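Skevside checked cloths, pack of four

I bought these in March to replace a pile of grey dishcloths that had gone stiff. They are white with a thin checked line and a purple stitched edge, and I paid 1449 pence for the pack, postage included. Each one weighs 60 g on my kitchen scales.

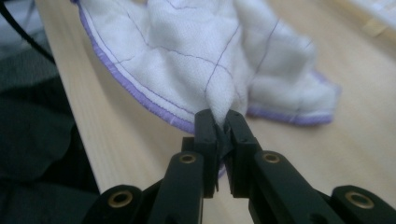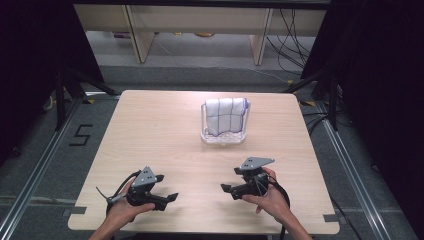 The cloth is soft, with a slight fuzz to it, and it folds small enough to stand upright in a little plastic basket. I keep mine that way by the sink.

I wash them at 60 with the towels. The edging has held on all four - no loose threads so far. They do shed a bit in the first two washes, so keep them away from dark clothes. Drying takes a full night on the rail.

Kurnulach wrote in to say that the Claeys ones dry faster but feel thin after a few months, and that the purple edge on these faded on a sunny windowsill. Mine dry indoors and the colour is the same as when I got them.

I would buy another pack.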